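Trinemlow bench covering guide
Section 3: Papering and taping the table top

Read the lot before you cut anything. Kraft paper, blue tape, one cardboard tube. Scissors and a long rule too, they're on the Section 2 list. 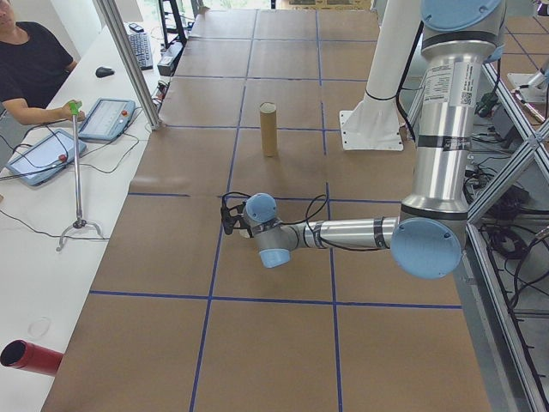
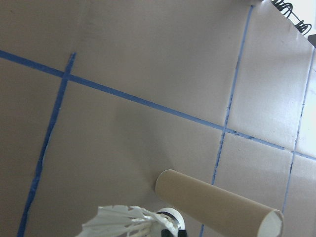
Brown paper, blue tape lines both ways.

Jonus asks whether the cells have to be exactly square. No, and don't waste a morning on it. Rectangles are fine so long as you can tell one cell from the next and nothing you put down is bigger than the cell it sits in. Jonus also wanted to know if masking tape will do. It will, but it's near enough the colour of the paper that you lose the lines by teatime, so blue please.

3.1 Laying the paper

1. Clear the top. Wipe it, let it dry properly.
2. Roll the paper out the long way, matte side up if your roll has a shiny side. The Lundgren roll is the same both sides.
3. Leave a bit over at each end. Trim later, not now.
4. Smooth from the middle out with the flat of your hand. Small creases don't matter. A ridge does, a tube won't stand on a ridge.
5. Second width if you need it: overlap by 11 mm, then tape the join underneath.
6. Tape the corners down. Then the long sides.

Note: paper that's been rolled tight since February will curl. Weigh the ends down with books overnight.

Caution: don't cut on the table. Knife goes straight through the paper and into whatever is under it.

3.2 Taping the grid

1. Mark the long edges first, light pencil ticks, same gap on both sides.
2. Lengthwise strips first. Stick one end, pull off the whole length, hold it just clear of the paper, lower it. Don't stretch it or it creeps back and goes wavy.
3. Crosswise strips next, over the top of the long ones.
4. Rub down every crossing with a thumbnail. That's were it lifts.
5. Rub out the pencil.

One roll of Lundgren 707 does a table with some over. Narrow tape is OK but it wears quicker.

Caution: never pull old tape up fast. It brings the top of the paper with it. Low and slow, back along itself. If the paper tears put a patch under, not over.

3.3 The tube

1. Cut the tube to length. Cut has to be square or it leans.
2. Check it on the flat: stand it up, walk round it, look.
3. Put it on its end inside one cell, clear of the tape. An end half on tape and half on paper will rock.
4. Still rocks? Sand the end, fine paper, circles. Try again.

Note: crushed ends can't be saved, cut them off and use it as a short one.

3.4 Upkeep

Paler tape, broken edges, bits coming away: replace the strip, whole length. Patching a worn strip in the middle looks a mess and catches sleeves.

Paper: change it when it's torn, stained or gone soft. Creases on their own are no reason.

Offcuts of tape go in the bin and not on the edge of the table please.

3.5 Ordering

Kraft paper, Uvemdale, item 71
Blue tape, Lundgren 707
Tubes, whatever comes inside the paper roll. Save them.

Check the stock shelf before you order, there is usally a part roll at the back.

Section revised 4/8/24. Joins on wider tables are in Section 4.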